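# Chapter 4: Storing and Serving Wine by the Glass

A bottle sold whole is simple. It is opened at the table, poured, and finished or taken home. A bottle sold by the glass stays in the building after it has been opened, and the business carries the risk of whatever is left in it.

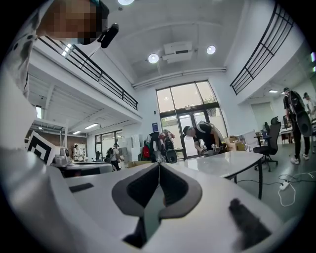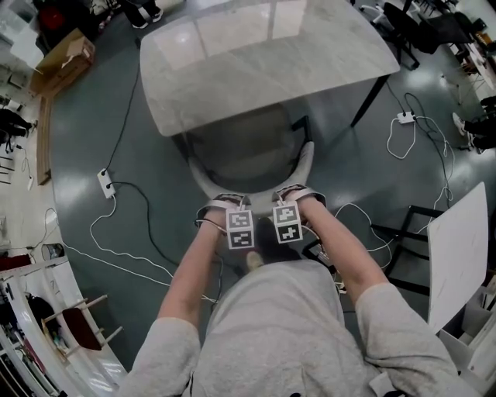
Once the cork or cap is off, air begins to change the wine. Most light whites hold up for a day or two in a fridge, while a fuller red may keep a little longer. Heat speeds the change, so where opened bottles stand matters a good deal. Warm air rises, and in a room with a high ceiling and a mezzanine, like the one in the first picture, the upper level will often be warmer than the floor. A serving station up there needs its own fridge, and its thermometer should be read at the start and end of each shift.

In this chapter we follow two businesses. Hundel is a small wine bar with 40 wines on its list, 4 of them sold by the glass. Zallent is a hotel restaurant with a list of 127, and it changes its glass selection every month. Their stock problems are different, and so are their margins.

We begin with the **pour cost**: the cost of the wine in one glass, divided by the price charged for it, before tax. Students often work this out from a full bottle and forget spillage, tasting samples and the last small measure that cannot be sold. Section 4.2 shows how to allow for all three.

Section 4.3 deals with stoppers, pumps and gas systems, and section 4.4 with date labels and the opened-bottle log. The log sheets used by Hundel are printed at the end of the chapter. Read them before you try the first exercise, and keep a calculator to hand.

**Key terms:** pour cost, measure, ullage, oxidation, opened-bottle log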